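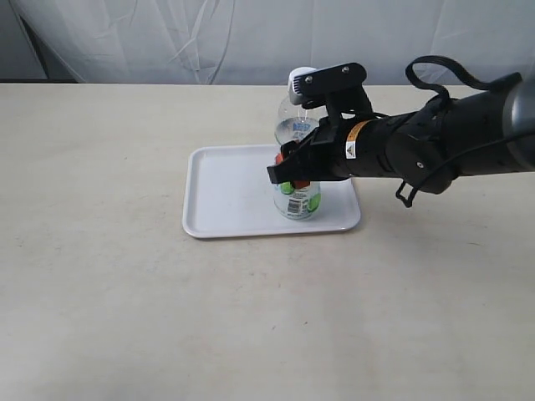
January 19, 2026

Tray and bottle, continued. Started at the beige table with the sheet still up from last time. I had meant to iron it and did not. The creases are worst toward the left and middle, where it was folded around the pole. For storage I should roll it. Added to the list.

Wiped the tabletop with warm water and a drop of dish soap, then plain water, then a dry towel. The grey smudges mostly stayed. I tried a pencil eraser on one of them and it lightened slightly. The scuffs are in the surface itself and no cleaning will shift them. Mafalda thinks a light sanding would do it. I am leaving it alone until I know what the coating is.

The purpose of the tray is to give the bottle a fixed place and to catch drips. I want everything that holds liquid to live on a tray by the end of the month, both on this table and in the kitchen. The white plastic one is good for this: shallow, raised rim, rounded corners that a cloth can get into. The gloss shows every water spot, which I count in its favor. The wooden tray from the hall hid its spots so well that the base swelled and it began to rock. It went out in October.

Bottle goes toward the back right. Reasoning: I reach with the right hand, and the front of the tray should stay clear for whatever is being filled or poured. I tried front left first and caught it with my sleeve twice. Center is stable but wastes the whole floor of the tray, since nothing of any size fits on either side. With the bottle at the back right there is room for the funnel and the small jug together, which I checked and then removed both.

Kept the label on. Vitória prefers bare bottles and soaks everything overnight. Her shelf looks neat and she has to unscrew caps and sniff to find out what she has. A clear bottle with a white cap looks like every other clear bottle with a white cap. With the green and red print I can tell this one from across the room. The barcode faces front, so front is now defined. I put a strip of masking tape under the tray as well with the word BACK on it, because the tray itself is symmetrical and I have turned it around by mistake before.

Drip test, late morning. Filled the jug at the sink, poured 90 ml onto the tray floor, and waited. The recessed part held all of it. The water collected along the near edge, so the table is not level. Put the spirit level on it and confirmed a slight fall toward the front. Folded a piece of card and put it under the front left leg. Repeated the test with the same amount and the pool spread almost evenly. Card is a temporary measure. Amândio has a box of screw-in feet and says I can take what I need, but I have to collect them.

Dried the tray. The towel leaves lint along the rim. Switched to the flat cloth, which does not.

Measured the kitchen shelf after lunch: 61 cm clear width between the brackets. Two trays of this size will not go side by side. One will, with a gap left over that would suit the salt and the matches. I had assumed two, so the plan for the oil and vinegar has to change. Options are a narrower tray for both, or moving the vinegar down to the counter. The Susano catalog has a long narrow one, but it is sold in packs of 6 and I need 3 at most. Asked Joana if she would split a pack. She wants to see the color first.

Peadar called about the Rebelo cabinet and asked what I had been doing all day. I told him. He asked whether the bottle had anything in it. I said that was not the point of the exercise. We then talked about the cabinet hinges for a long time and settled nothing.

Remaining:
Iron the sheet, or wash it and hang it damp.
Collect feet from Amândio. Check the thread size before leaving the house.
Find out what the table is coated with. Look underneath for a sticker.
Measure the depth of the kitchen shelf, which I forgot while I had the tape out.
Try the tray in its final place for a week before buying any others.

Evening. Checked the card under the leg. It has compressed a little. Added a second fold and checked with the level again. Good enough for tonight.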